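Carkside Allotments list: Re: Water butts over winter
From: Idun Haugland
Date: 27/10/2018

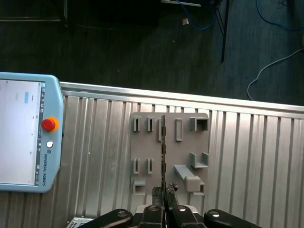

Thanks for the reply, Ebuka. I went up to the plot this morning and had a look at both butts before the frost gets any worse. The small one was nearly empty anyway, so I drained it and turned it upside down against the fence. The big one is the 200 liter Plastport, and that is the one I'm still unsure about.

Ebuka Ajayi wrote:
> I empty mine every year at the end of October and leave the tap open.
> A full butt will freeze solid in a bad week and the seam at the bottom
> goes first. I lost one that way on my old plot. If you can't empty it,
> take out a third and float a piece of wood on top. Also disconnect the
> downpipe or it will just fill up again.
>
> Does anyone know if the main supply is going off on the same date as
> last year? I have 20 leeks that still need watering in.

My trouble with emptying it is that I have garlic going in next week and the standpipe at our end is slow. It took me most of an hour in August to fill four cans. I would like to keep the big butt going until the garlic is in and then drain it down.

I took the diverter off the shed downpipe today. The clip had gone brittle and snapped, so if you have the same Plunura kit, warm the clip with your hands first or use a flat screwdriver. Spare clips are sold in bags but I have not found a shop that sells just one. If somebody has a spare I will swap it for onion sets (Sturon, more than I can use).

On the supply, the notice on the gate says it goes off when the site manager decides, with a week's warning. The leeks should be fine, Ebuka. The soil on the lower plots is still damp a few inches down. Mine went in late too and I have not watered them this month.

Two other things while I am writing.

The path between plots 14 and 15 is soft again where the overflow runs. Please don't take a loaded barrow along it. Go around by the compost bays.

Ekwueme are doing the bulk manure order again. The price is the same as last time if we take 600 kilos or more between us. Bags are left inside the main gate and you move your own. Reply to me off the list with how much you want and your plot number.

Idun
Plot 22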